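2024-08-04

Second summer helping with the Uvow robotics club, and I still can't decide if I believe in what we're doing. Long thread, mostly complaints.

The project is called Skondar. Two arms, one kitchen sink, a few dishes. The students picked the task in June over my objections. I wanted block sorting. They said block sorting was for babies.

My objection was simple. A sink is steel, it's shiny, and everything in it is curved. Every demo video you've ever seen of a robot doing dishes has been trimmed by somebody who wanted you to feel good about it. I've trimmed a few myself.
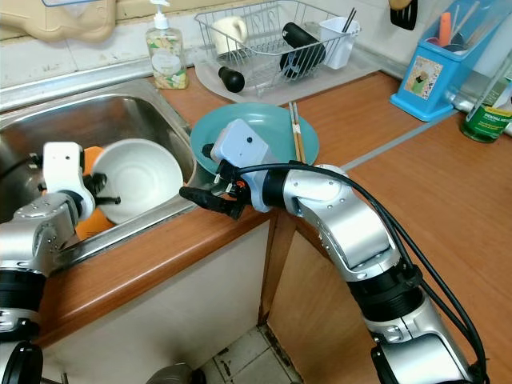 What I keep asking the students is what the second arm is for. In the proposal they wrote "coordinated bimanual manipulation," and I wrote "meaning what?" in the margin and never got an answer I liked. Sometimes one arm is just parked while the other works, and we call that coordination because both are powered on. At least here the left one has the white bowl tipped up in the sink while the right one hangs over the teal plate, chopsticks still lying on its rim. I asked what the plan was for the chopsticks. Long silence. They're on the list now.

The dataset so far is 3346 attempts, every one logged by students. I respect the labor. I'm less sure about the labels. "Success" meant one thing in the first week and something kinder by the third.

I made them relabel 400 of those from scratch without looking at the old labels. There was grumbling. 952 attempts in the full set have since been flagged for a second look, and now I'm popular with absolutely no one in that room.

Someone replied to an earlier thread saying I should be more encouraging because they're kids. They are kids. They also want to enter the Radwan student challenge, and the judges there are going to ask how success was defined before they ask anything else.
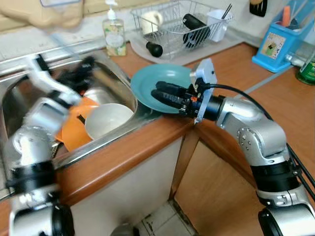 Grasping a plate is where I get most stubborn. The team talks about "the grasp" like it's one solved thing, and then it changes completely depending on whether the plate is flat, leaning or in the basin. Flat on a counter there's hardly anything for two fingers to get under. Standing up, a pinch on the rim is easy to like, and that's how the right gripper has the teal one, up on edge between the sink and the counter. Fine. Good grip. Now tell me how the plate gets upright when no person has helped. I want that part in the writeup too.

Also we need to talk about hands near the workspace. The rule is that if a person touches anything during an attempt, the attempt gets marked assisted. The students think this is harsh. I think it's the only rule we have that means anything.

Things I will admit: the students are better at debugging than they were in June. They read their own logs now. One of them killed a favorite feature because the numbers didn't back it up, and I nearly bought the whole club pizza.

There's a fight going on about end effectors. Half the club wants to stay with the plain grippers because they're easy to fix. The other half wants hands with more fingers because they look amazing on the poster. My position is that fingers are a great way to add more motors that can fail.

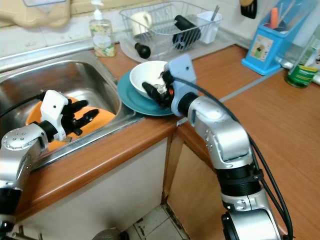

Hands on both arms: orange plate on the left, white bowl on the right

I'll give the finger people this much, they came with a test plan. Same dishes, same counter, equal attempts per setup, labels done by someone from the other camp. That last bit was their idea. I was annoyed that I hadn't thought of it.

Still no answer on cost. Plavevau is covering our parts for this season only, and spares come out of the same pot. Break 2 fingers and that's the travel money getting thin.

To the parent who asked me if this will end with a robot that does the dishes: no. It might end with a few teenagers who ask to see the uncut video. I'd take that.

Next meeting we go through the flagged attempts. Bring snacks, bring the spreadsheet, and please stop renaming the columns.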